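Inicio | Talleres | Revisiones | Contacto
Archivado en: Orden y seguridad en el banco

Revisión del banco de cableado, taller Grudstead
Revisa: Urszula Sadowski

1. Superficie de trabajo. Correcta. ¡Qué gusto da esta piedra gris veteada! Quedan unos trocitos blancos sueltos, papel o plástico quizá; pasar el cepillo antes de pelar más cable.

2. Cables sueltos. A mejorar. Naranja, rojo y blanco andan cruzados.
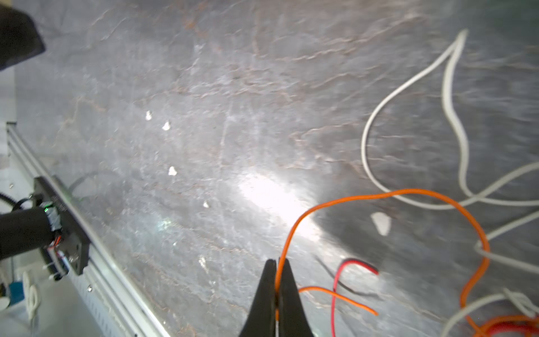
Me encanta que trabajemos por colores, de verdad, pero cada color pide su propio rollo — y una brida, que tenemos una caja de 3000 sin estrenar.

3. Puntas peladas. Pendiente. Recortar o encapuchar toda punta descubierta antes de guardar. Leszek Jakubowski se ha ofrecido a repasarlas, ¡gracias!

4. Cubetas. Correcto. La amarilla y la verde siguen juntas al fondo, muy a mano. Falta rotularlas.
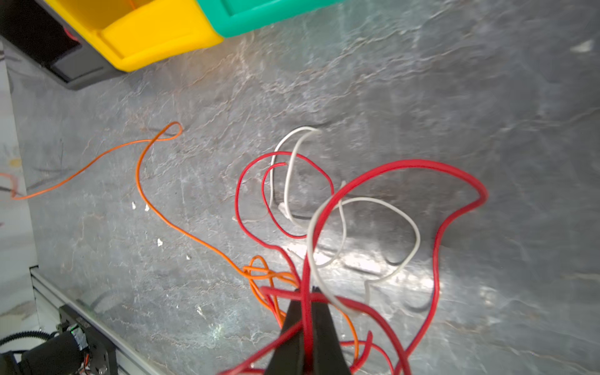
Punto 4: cubetas amarilla y verde; delante, cables rojos, blanco y naranja por desenredar.

5. Alimentación. Cortar siempre la corriente del banco antes de desenredar, aunque sea un momentito.

6. Iluminación. La piedra refleja muchísimo. Probar la lámpara más baja y de lado — seguro que se ven mejor los hilos finos.

Próxima revisión: diciembre.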